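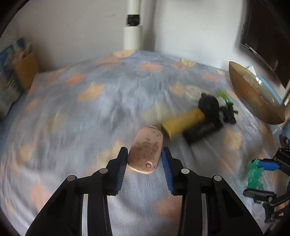

Jihad Farah told me after last year's session that dealers don't lose accounts on price, they lose them on the second late delivery, and that I should start there this time. So I am starting there.

Speaker notes, dealer conference, Kovirthorpe, 10/07/2026
Slot is 44 minutes including questions. Clicker is on the lectern. Water first.

Opening
Say good morning, say thanks to Keogh for hosting. Skip the company history, it is in the delegate pack.
Ask for a show of hands: who has had a customer move their paper and toner to an online seller since last July? Wait for the hands. Then ask who got a phone call from that customer before it happened. Expect very few.

Part 1. What the customer sees
Most office managers order supplies between other jobs. They don't compare every line. They remember whether the box came when we said it would and whether the invoice matched.
Tell the Dravier story here. Mid-size account, nine years with the same dealer. First late delivery, the rep sent an apology and a credit. Second one, the rep was on vacation and the customer heard from nobody until the goods turned up. The account was gone at renewal. The prices they moved to were slightly higher than ours.
Pause. Let them write that down if they want to.

Part 2. Where the delay starts
Slide with the order timeline. Don't read it out. Point to the gap between order entry and stock confirmation.
In our own branch the warehouse was rarely the trouble. Orders came in by email after the cutoff and sat in a shared inbox until morning. Then the line that was out of stock held up the whole order.
We changed 2 things:
Moved the cutoff and put it in writing on every order confirmation.
Split the shipment when one line was short, and told the customer the same day.
Be straight about cost here. Split shipments cost more in freight. We set a minimum order value for it and a few small customers complained. One left. Someone will ask, so say it now.

Part 3. The call list
Explain the list. Seven accounts per rep, per week, picked by the system from late or short orders. The rep phones each one. No selling on that call.
Reps did not like it at first. They thought it was checking up on them, and partly it was. Mention that we dropped the scoring sheet after the first quarter and the calls got better.
The list runs out of Clultine, but a spreadsheet will do the same job. Don't turn this into a software pitch. If anyone wants to see the setup, they can find me at the break.

If running late, cut the next section and go straight to questions.

Part 4. Furniture and print
Different problem, longer lead times. Customers will accept a six-week wait on desks if the date holds. They get annoyed when the date moves twice. Give the later date the first time.
Same for printed stationery. Proof approval is where the days go. Put the approval deadline in the subject line of the email.

Questions
Likely ones: freight cost, how reps are paid for service calls, whether wholesalers will share live stock figures. On the last one, say talks are going on and leave it there.
Repeat each question into the microphone. The back rows could not hear last time.
Hand back to the chair. Lunch is in the side room.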